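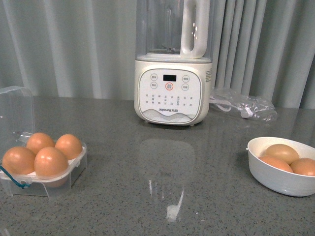

Kekevik Opens Six Neighborhood Walks in Druvo for Travelers With a Free Afternoon

Sat 30 April | By Kendra Perron, Kekevik press office

Reading time: 6 minutes

Print this page | E-mail this page

DRUVO. The walking tour company Kekevik will start a new program of guided walks in the city of Druvo this September. The program has six routes, and all of them are outside of the old center. It is made in the first place for people who come to Druvo for work, who sleep in the business quarter near the ring road, and who have one afternoon or one evening before they must go to the airport.

Until now Kekevik was known mainly for its long walks in the hills north of the city, which take a whole day and need good shoes. The new walks are shorter and flatter. Each one takes three hours, with a pause to sit down, and each group has a maximum of eight guests. The walks are given in English and Spanish, and on request in French.

"Many of our guests told us the same story," said Kendra Perron, who is responsible for the program. "They were in Druvo already four or five times, and they know the airport, the taxi, the conference hall and the breakfast room. They ask me if the city is nice. I find this a sad question from a person who was here five times."

Starting from the business quarter

The business quarter of Druvo was built on the land of the former freight station. It has wide avenues, many office towers and most of the larger hotels, but on a Sunday it is very quiet and a visitor can easily think that the whole city is closed. The old center is forty minutes away by tram. Most visitors take this tram, see the cathedral and the square, eat something near the square and come back.

Kekevik has chosen to go in the other direction. All six walks begin at the front steps of the Hotel Benítez, on the east side of the quarter, and go from there into the residential districts which lie directly behind the towers. The change comes quickly. After one underpass and one small bridge the guest is in a street with a bakery, a shoe repair shop and laundry on the balconies.

The Hotel Benítez is a partner of the program. Guests of the hotel can leave luggage at the desk during the walk, and this service is also open to persons who stay in another hotel, if they have a booking with Kekevik. The hotel bar will open one hour earlier on walking days.

The six routes

The Canal Walk follows the narrow canal from the lock to the former dye works. It is the flattest route and it can be done with a wheelchair or a stroller. There is one place with cobblestones, of a length of two houses, and the guide will help there.

The Embankment Walk goes under and along the railway arches, where there are now workshops for bicycles, picture frames and musical instruments. Two of the workshops receive the group inside. On Saturdays these workshops are closed and the guide takes the path by the allotment gardens.

The Market Walk takes place only in the morning. The covered market at the end of the number nine tram line is where restaurant owners from the whole city come to buy. Guests can taste cheese, pickled vegetables and the flat bread with caraway that is typical for Druvo. The food is included in the price. Kekevik asks that allergies are written in the booking form and not told for the first time at the cheese stand.

The Embassy Walk crosses the villa district, where several smaller embassies and consulates have their seat. The guide talks about the architects and the families who lived in the villas before. Photography is not permitted in front of some buildings and the guide will say in which streets the phones must stay in the pocket.

The Towers Walk is for people who like modern architecture, also the kind that is not loved by everybody. It shows the housing blocks of the southern slope, the swimming hall with its curved roof and the little church that stands between two parking garages. A resident of one of the blocks, a retired tram driver, joins the group for the middle part and speaks about the years when the heating was not finished.

The Evening Walk begins at sunset and ends at the river terrace. It goes through the streets of the printing quarter, where there are many small bars, but it is not a bar tour and drinks are not included. The last tram back to the business quarter leaves well after the end of the walk, and the guide goes with the group to the stop.

Guides who live on the route

For each route Kekevik has looked for guides who live in the district or who have lived there for a long time. They have completed a training over the winter, with lessons in local history, first aid and speaking in traffic noise. The last subject was asked for by the guides themselves, after the first test walks along the ring road.

The test walks took place in the past months with invited guests, among them hotel staff, language students and a group of nurses from the clinic. Their remarks have changed the program in several points. The Towers Walk was turned around, so that the stairs go down and not up. The Canal Walk has lost its visit to the pumping station, because the visit was too loud for any explanation. On the Market Walk the pause was moved to the beginning, as the guests were hungry.

"I was surprised how much the people wanted to know about normal things," said Ms. Perron. "They asked what is the rent, where do the children go to school, why are the shutters green in one street and gray in the next street. We had prepared many dates and kings. We have now fewer kings."

A printed guide for those who walk alone

Together with the walks Kekevik will publish a pocket guide with the title "Behind the Towers." It has 82 pages and includes a folding map, the six routes in a shorter form and a chapter about trams and tickets. The guide is printed by Tridlow, a small printing house in Druvo which still works in the printing quarter and can be seen through the window on the Evening Walk. Participants receive one copy per booking. It will also be sold at the desk of the Hotel Benítez and in the Kekevik office.

The guide has no advertising, and restaurants could not pay to be mentioned in it. Opening hours are not printed, as they change too often. In their place the reader finds the name of the day on which each shop is usually closed.

Booking and practical information

Booking opens in the summer on the Kekevik website and at the office. A place can be canceled without cost until the evening before the walk. If a meeting takes longer than planned, which happens often to business travelers, the booking can be moved one time to another route or another day, also on short notice by telephone.

The walks take place in rain. The office lends umbrellas and simple rain coats in adult sizes. In the case of storm or ice the walk is canceled by the company and the full price is returned.

Children are welcome on all routes except the Evening Walk. Dogs can come on the Canal Walk and the Embankment Walk if they are on the leash. Groups from companies or conferences can reserve a complete walk for themselves, and larger groups are divided between several guides who start with some minutes of distance.

Journalists who wish to take part in a walk before the official start can write to the press office and give the preferred route and language. Photographs of the routes and a sample chapter of the guide are sent on request.

About Kekevik

Kekevik organizes guided walks in and near Druvo. The company began with day walks in the northern hills and has its office on the ground floor of the old customs house, next to the tram stop. The hill walks continue without change in their usual season.

Press contact: Kendra Perron, Kekevik press office, Druvo

Print this page | E-mail this page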